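Course notes, session 14 — When a run stops and nothing tells you why
Instructor: Gaétan Cormier

Welcome back, everyone! Today we take our time over the Sanance fault, which cost my little group most of April and taught us a good deal.

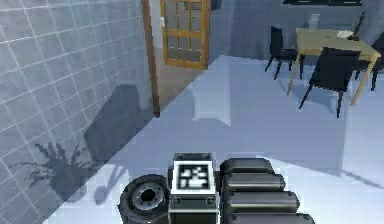

The fault was a stale pose. The simulated arm went on working from an old position while the log cheerfully reported a good one. Start by checking whatever you can see for yourself, such as the square black-and-white marker on the block beside the fingers, and compare it with the pose in the log.

Out of 4,000 runs, 2,796 finished cleanly. The others stopped early, with no error code at all.

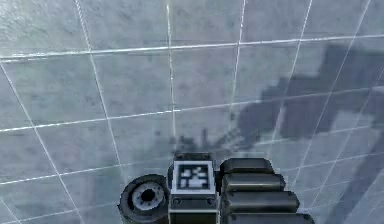
Why was there no error code?
The watchdog only checked that messages were arriving — it never looked at how old they were.

So we added an age limit of 500 milliseconds. Anything older now halts the arm,

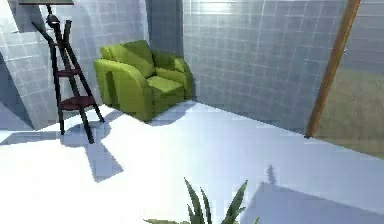

and the halt is written to the log with the age of the last good message. Please keep that line when you hand in your work.
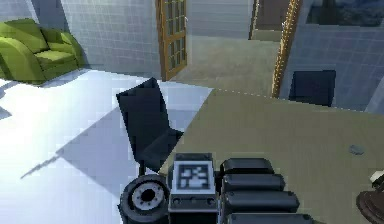 For next time, read the Starkix chapter on safe stops and bring one halted run of your own.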